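**To:** Rosimeire Aguiar
**From:** Oğuzhan Ersoy
**Re:** Gripper comparison for dryer unloading, second progress report
**Date:** Jun 16, 2025

Work since the last report went into the two grippers still on the list, the Clasteo parallel jaw and the Storko linkage gripper. The suction unit was dropped in the first round and isn't covered.

## What was done

Ismael Nogueira and I ran both grippers on the same arm with the same wrist camera and the same controller settings. Each run starts with one cloth item in the drum and ends when the item is in the basket or the arm gives up after three tries. We did 20 runs per gripper with hand towels.

| Gripper | Runs | Item in basket |
|---|---|---|
| Clasteo parallel jaw | 20 | 14 |
| Storko linkage | 20 | 16 |

A gap of two runs is too small to pick a winner. The failures do differ. The Clasteo mostly closed on too little cloth and lost it on the way out of the door. The Storko held on well once it had a fold, but it is wider when open, and in three of its four failures a linkage touched a baffle and the arm stopped on its force limit. The fourth was a missed grasp.

## Camera

Doğukan Yalçınkaya moved the wrist camera back by 46 mm so that both fingertips stay in view during the approach. The cost is that the gripper body now covers the bottom of the picture. Bare metal is still a problem for the cloth detector. Reflections on the back wall of the drum get marked as white fabric, mainly when the room lights are on full. He is retraining with more views of the bare metal and expects to have that finished in July.
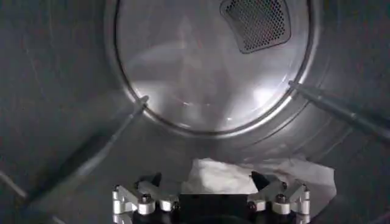 **Can the same grasp settings be used for both grippers?**
Only for the approach path. Closing force and opening width have to be set for each one, and the Storko needs a narrower opening near the baffles.

## Spending

The second set of Storko fingers was bought from the parts budget. Nivaldo Miranda has the invoice. No other purchases were made, and we are not asking for more money at this point.

## Next

- Repeat the runs with T-shirts and pillowcases, same count per gripper.
- Limit the Storko's opening width inside the drum and rerun the towels.
- Test the retrained detector with the room lights on full and at half.
- Get a price from Seixas for a shorter wrist bracket. The current one leaves little room at the door.

The arm is booked by another group for the first part of July, so the T-shirt runs will be done before then if the bracket doesn't hold us up.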